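Werkstatt > Galerien > Alte Rechner

Start | Galerien | Werkstatt | Gästebuch

Der alte Tower ist offen!

Im Oktober kam endlich der Tower an die Reihe, der bei mir seit Ewigkeiten im Regal stand – Verena Fuchs hatte ihn mir beim Umzug vermacht, samt 284 Seiten Handbuch (das lese ich bestimmt irgendwann). Ich mag diese Kisten ja sehr, weil man so schön überall drankommt. Und blaue Riegel, wohin man schaut!

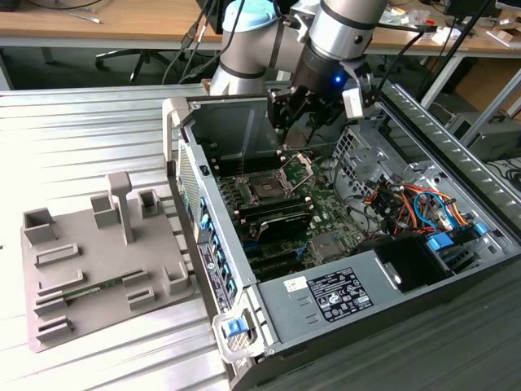

Grünes Mainboard, graues Netzteil und rechts der bunte Kabelstrang, an dem ich mich einfach nicht sattsehen kann.

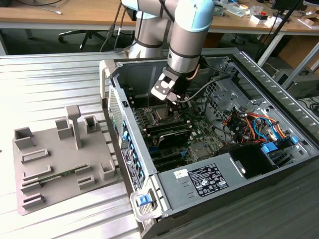 Am meisten Respekt habe ich immer vor dem Prozessorsockel. Einmal mit dem Ärmel hängen geblieben und die Kontakte sind krumm, ist mir bei einem anderen Rechner schon passiert, das war ein teurer Abend. Kyung-tae Gil schwört auf eine Lupenlampe, ich komme mit der Stirnlampe besser klar.

Als Nächstes suche ich noch eine passende Festplatte, gern gebraucht. Wer so was übrig hat – bitte melden! Mehr als 100 Euro wollte ich für das ganze Projekt nämlich nicht ausgeben.

Kontakt | © Werkstattseite Noltov | Nach oben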